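Cellule Trillby, poste à deux bras : notes d'entretien et galerie

Cette page regroupe les points de contrôle de la cellule Trillby, telle qu'elle est réglée depuis la révision de septembre. Elle s'adresse aux personnes qui prennent le poste en charge et complète la fiche de mise en route rédigée par Siiri Karppinen. Les valeurs de couple et les adresses réseau restent dans la fiche ; on ne trouvera ici que la disposition, le câblage et les vérifications courantes.

## Disposition

Les deux bras travaillent face à face au-dessus d'un plan commun. Chaque bras porte une pince à mors parallèles et une caméra de poignet montée sous une platine noire fixée par vis. Les bases ne se déplacent pas. Si l'une d'elles a été démontée, refaire l'étalonnage relatif complet : la procédure courte ne corrige que les écarts de poignet.

Le repère du poste est celui du bras gauche. Toutes les positions enregistrées dans le programme Kiridari y sont exprimées, y compris celles du bras droit.

## Câblage des poignets

Le câble de caméra doit former une boucle libre au-dessus du poignet. Trop courte, elle tire sur le connecteur en fin de rotation ; trop longue, elle accroche la platine. La bonne longueur se règle poignet tourné en butée, puis se vérifie dans l'autre sens avant de serrer le collier.

- Contrôler la gaine au passage de l'articulation, côté intérieur de la courbe.
- Ne pas faire passer le câble entre la platine et le corps de la pince.
- Après remplacement, exécuter 5 cycles à vitesse réduite, carter ouvert, une main sur l'arrêt d'urgence.

Le câble de la pince droite a été remplacé par Ifeanyi Onuoha. L'ancien présentait une coupure intermittente, visible uniquement en rotation négative. Le symptôme dans le journal était une perte de communication de la pince, sans défaut du bras.

## Mors et embouts

Les embouts sont des pièces d'usure. On les change par paire, même si un seul est marqué. Dépoussiérer les fentes du doigt au pinceau sec ; pas d'air comprimé, qui pousse les particules vers le guidage.

Après montage, fermer la pince à vide et contrôler le parallélisme avec une cale. Refaire ensuite le zéro d'ouverture depuis l'interface Gulyás, menu « Outil ». Un zéro fait avec les anciens embouts donne une prise trop lâche sur les pièces minces.

## Caméras de poignet

Nuria Gidey a repris l'étalonnage des deux caméras avec la mire de 8 colonnes. Les images sont prises depuis 14 poses par bras. En dessous, le calcul converge mais la translation suivant l'axe optique dérive d'une séance à l'autre.

Les deux vis de la platine se resserrent en alternance, par petits quarts de tour. Si la platine a bougé, même légèrement, l'étalonnage est à refaire. Nettoyer l'objectif au chiffon microfibre, sans solvant.

## Approche sur objet plat

Réglage effectué avec un ordinateur portable fermé, posé à plat entre les deux pinces. L'objet est fin, rigide et de bord régulier, ce qui convient pour vérifier la hauteur d'approche des deux côtés. Les pinces descendent l'une après l'autre, jamais ensemble, tant que les décalages d'outil n'ont pas été validés. 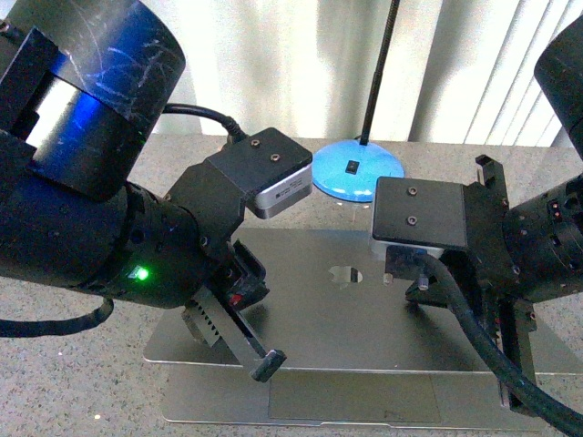
La hauteur de sécurité est définie par rapport au plan, et l'épaisseur de l'objet s'y ajoute dans le programme. Lors de la reprise du 5 avril 2021, cette épaisseur était comptée deux fois pour le bras droit, qui s'arrêtait donc trop haut. Guadalupe Montes a corrigé la variable ; le bras gauche n'était pas concerné.

Pour refaire l'essai :

1. Charger le programme d'approche et sélectionner le bras gauche seul.
2. Descendre en pas à pas jusqu'à la hauteur de sécurité, relever la cote.
3. Remonter, puis répéter avec le bras droit.
4. Comparer les deux cotes. Au-delà de 2 mm d'écart, reprendre le décalage d'outil du bras droit.

Les stores restent dans la même position pendant toute la série. Un changement de lumière du jour entre deux prises modifie l'exposition automatique et fausse la détection des bords sur les surfaces métallisées.

## Pièces en réserve

Embouts, vis de platine et câbles de pince sont dans le tiroir Drunine, classés par bras. Noter toute sortie dans le cahier. Il manque actuellement un câble de caméra pour le côté droit ; la commande est passée par Cecilia Baidoo.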